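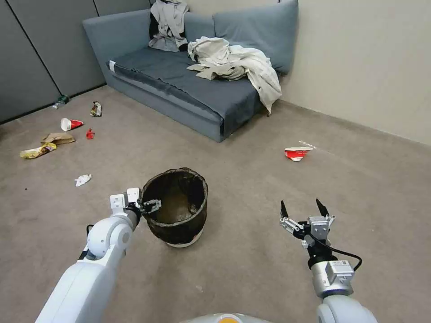
灰蓝色布沙发,座位上是一件米白色外套

Senelance 盲区提醒雷达套件(后装型)
品牌:Fikoston
适用:小型厢式货车、露营车、七座车和多数家用轿车
价格:3099 元(含税,不含安装)
库存:有货

产品介绍

Senelance 是一套后装的盲区提醒系统。它适合出厂时没有这个功能的车,特别是车身比较长、后面没有侧窗的车。两个毫米波雷达装在后保险杠的内侧,左右各一个。当旁边车道的后方有车辆靠近时,同一侧 A 柱上的指示灯会亮。如果您这时候打转向灯,指示灯改为闪烁,小蜂鸣器也会响。

系统只做提醒。它不控制方向盘,也不控制刹车,和原车的辅助驾驶系统没有通信。我们在中文说明书里把这一点写在第一页,请安装的师傅也向车主说一遍。使用本产品以后,变道前仍然需要看后视镜,并且转头看一下。

第一代产品只有一种灵敏度。很多开厢式货车的客户告诉我们,在隔离护栏旁边行驶时提醒太多,开一天车以后很烦。第二代加入了静止物体过滤,并且把灵敏度分成三档,用仪表台下面的按键切换,不需要手机。本页面介绍的就是第二代。第一代已经停止销售,但是备件还有供应。

工作条件

车速达到 29 公里/小时,系统自动开始工作。低于这个速度时,系统待机,指示灯不亮。这样在停车场和小区里面,它不会一直提醒您。

倒车时的后方横穿提醒是另外一个功能,挂入倒挡后启动,和上面的车速条件没有关系。如果您的车没有倒车灯信号线(少数改装过的露营车是这样),这个功能不能使用,其他功能正常。

每个雷达的水平探测角度为 90 度。实际能覆盖的范围和安装高度、保险杠的形状有关系。安装完成以后一定要做一次校准,方法在说明书的最后一章。

灵敏度的三档

低:只提醒离本车很近的车辆。适合城市里车多的道路。
中:出厂设置。多数客户一直使用这一档。
高:较早提醒后方快速接近的车辆。适合高速公路。在有护栏的弯道上,可能出现几次多余的提醒。

切换时短按一次按键,蜂鸣器响一声是低,响两声是中,响三声是高。长按可以关闭蜂鸣器,指示灯仍然工作。发动机关闭以后,系统会记住您选择的档位,但是不会记住蜂鸣器的关闭状态,下一次启动时声音会恢复。有客户问能不能改成一直关闭,目前不可以。

规格

雷达数量:两个
供电:直流 12 伏或 24 伏,自动识别
防护:雷达和雷达接头可以防水防尘;控制盒不防水,必须装在车内
指示灯:琥珀色,白天和夜间两种亮度,自动调节
按键:一个,带背光
外壳颜色:黑色
语言:说明书有中文、英文和立陶宛文

包装内有什么

左侧雷达和右侧雷达(背面标有 L 和 R,请不要交换)
控制盒
两个指示灯,带双面胶
蜂鸣器
按键和连接线
主线束
后部延长线,两根
支架和螺丝
钻孔用的纸模板
中文说明书和保修卡

长轴距的厢式货车可能需要更长的主线束,请在订购时选择“加长线束”。价格一样,只是发货会晚几天。如果您不确定,请把车型、年份和轴距写在订单备注里,我们会帮您检查。

不适合的情况

金属保险杠。毫米波不能穿过金属,雷达装在里面没有作用。有些越野车和老款货车是金属保险杠,需要使用外挂支架,支架由 Papadopoulos 生产,单独销售。

保险杠上有很厚的补土,或者有金属颗粒较多的漆。探测距离会变短。普通的金属漆一般没有问题。如果保险杠修理过很多次,请先和我们联系。

经常拉拖车的车。拖车会挡住雷达,系统会一直认为旁边有物体。您可以购买拖车信号线,接上拖车插头以后系统自动进入待机。

已经有原厂盲区系统的车。两套系统在技术上可以同时工作,不过我们不建议这样做,两种声音容易让驾驶员分心。

关于安装

我们建议由专业的汽车电器店安装。需要拆后保险杠、两边 A 柱的装饰板和一部分门槛饰条。A 柱里面有侧气帘的车,走线必须在气囊的后面,不可以从气囊前面经过,也不可以把线绑在气囊上。指示灯的位置要让驾驶员用余光看得见,但是不要挡住路面的视线。

雷达中心离地面的高度,轿车和货车的要求不同,请按照说明书里的表格。左右两边的高度要一致。支架和保险杠内侧之间要留一点空隙,不要让雷达的表面贴紧塑料。贴紧以后,在颠簸的路上会有摩擦,时间长了,接头可能松动。

供电请从保险丝盒里点火开关控制的位置取。请不要直接接到电瓶,否则车辆停放时也会耗电。转向灯信号要分别接左、右两根线。一部分较新的车,转向灯由车身电脑控制,信号的电流很小,这时需要使用 Plikmont 转换模块。模块不在标准包装里,订购时可以一起选择。

校准需要一段比较直的路,路边有固定的物体,例如路灯杆或者护栏。按住按键启动车辆,等两个指示灯交替闪烁,然后用 60 公里/小时的稳定速度行驶,直到指示灯同时亮一次再熄灭。如果中间停车了,不需要从头开始,继续行驶就可以。请让另外一个人坐在副驾驶的位置观察指示灯,驾驶员只看路。

日常保养

后保险杠脏了,特别是有厚的泥或者雪,探测能力会下降。系统发现雷达被挡住时,这一侧的指示灯会慢慢地闪,请在安全的地方停车清洁。普通的洗车没有影响。用高压水枪的时候,请不要从很近的距离对着保险杠下沿的接头冲。

请不要在雷达前面的位置贴金属贴纸、反光条或者装饰件。换保险杠以后要重新校准。更换轮胎不需要。

客户和技术人员的意见

“我的厢式货车右后方完全看不见。用了几个月以后,我觉得后方横穿提醒比变道提醒更有用,因为我每天要从一条很窄的巷子倒出来。指示灯在晚上有一点亮,我自己贴了一层薄膜。”
Sorin Kolev,送货司机

“安装时间几乎都花在走线上,雷达本身很快。请 Fikoston 在纸模板上把中心线印得粗一点,在车库的灯光下不容易看清楚。”
Vaida Rimkutė,汽车电器技师

关于纸模板的意见我们已经收到,6 月以后生产的批次会使用新的模板。旧模板的尺寸是正确的,可以继续使用。

常见问题

下大雨的时候能不能用?
可以用。很大的雨里,水雾有时会引起短的误提醒,改成低档以后会减少。

能不能探测到自行车和摩托车?
摩托车可以。自行车反射的信号比较弱,有时候能探测到,有时候不能,请不要依靠系统发现自行车和行人。

装了以后会影响年检或者保险吗?
各个地方的规定不一样。请在安装以前问当地的检测站和您的保险公司。我们可以提供产品的技术文件。

原车的保修会不会受影响?
线束使用插接头,不剪断原车的主线。转向灯信号的取线方式,请让安装店按照原车厂的要求处理,并且保留安装单。

只坏了一个雷达,需要买整套吗?
不需要。左右雷达都可以单独订购。更换以后请重新做校准。

能不能把套件拆下来,装到另一辆车上?
可以。双面胶和支架需要换新的,请订购“移装小包”。

保修和退货

产品自购买之日起保修两年。保修包括雷达、控制盒、指示灯和线束。由于碰撞、进水到控制盒、自己改线而造成的损坏,不在保修范围里。

没有安装、包装完整的产品,收到以后 90 天内可以退货,退回的运费由客户承担。已经钻孔安装的产品不能退货,有质量问题时按照保修处理。申请保修时请写明控制盒底部的序列号、车型和出现问题时的情况,例如车速、天气、哪一侧的指示灯。有一小段视频最好。

可以一起订购

Papadopoulos 外挂支架(金属保险杠用)
Plikmont 转向灯信号转换模块
拖车信号线
移装小包
左侧或右侧单个雷达

页面更新:3/15/24
规格可能会有小的改变,以包装内的说明书为准。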